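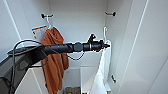

Wardrobe task: compact gripper in front of the hanging cloths.

Kunetti Gripper Comparison Set
Data card, version 2
Maintained by Aoife Duggan, Holloway Manipulation Group
Last revised 1 Aug 2018

Summary

The Kunetti set records a two-armed robot working with household and office fittings under different grippers and controllers. It was collected to compare two gripper designs, referred to as Cumura and Flodia, on the same arms and with the same operators. The set holds 1000 episodes. Each episode is up to 60 seconds long and contains video, joint positions, gripper commands and an operator note.

Grippers and controllers

Both designs mount on the same wrist flange. Cumura closes under position control only. Flodia also accepts a force limit, which the operator sets before the episode begins and may not change until it ends. The arm controller was the same throughout, with one exception: episodes collected before March used an earlier gain setting and are marked "gain_a" in the index. Users comparing tracking error should treat these separately.

The names of the two designs are not visible in the video. The index is the only reliable source for which gripper was fitted, and it should be consulted before any episode is assigned to a group.

Wardrobe task

The robot reaches into a tall white compartment where cloth items hang from hangers by black wall hooks. The operator is asked to grasp a hanger, lift it clear of its hook and return it. The following points affect the results:

White hangers against a white back panel give little contrast. Depth readings on the hook portion are often missing – the gap is left unfilled in the released files.

The side walls limit wrist rotation. Approaches that succeed on an open rail may fail in the compartment, and such failures are kept in the set.

Cables run outside the arm. An episode in which a cable touches the cloth is marked "contact_cable" and is not counted as a gripper failure.

Glass door task

Both arms work at the small metal fittings of a tall glass door. One gripper holds while the other adjusts its grasp. The task was included to compare the designs on small, shiny parts and to test how well the wrist cameras cope with clear and reflective surfaces. Faint reflections of the arms can be present in the glass, and automatic segmentation has been known to label them as a third arm. Masks for this task were corrected by hand.

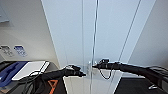 Scoring

Episodes are scored from 0 to 5 by a reviewer who did not operate the robot. A score of 5 means the task was completed without a regrasp. A score of 0 means the target was never held. Reviewers score from video alone and do not see the operator note. Disputed scores are listed in the file scores_review.csv together with both values.

Known limits

All episodes come from a single site, and lighting was not varied on purpose. The set does not support claims about gripper wear, since fingertip pads were replaced at irregular intervals and the dates were not logged for the early episodes. Results on the glass door should not be applied to heavier doors or to handles of other shapes.

Access and corrections

The files may be used for research within the terms stated in LICENSE. Corrections to labels should be sent to Aoife Duggan with the episode number and the time at which the error occurs. Accepted corrections are added to CHANGES and carried into the next version of the index.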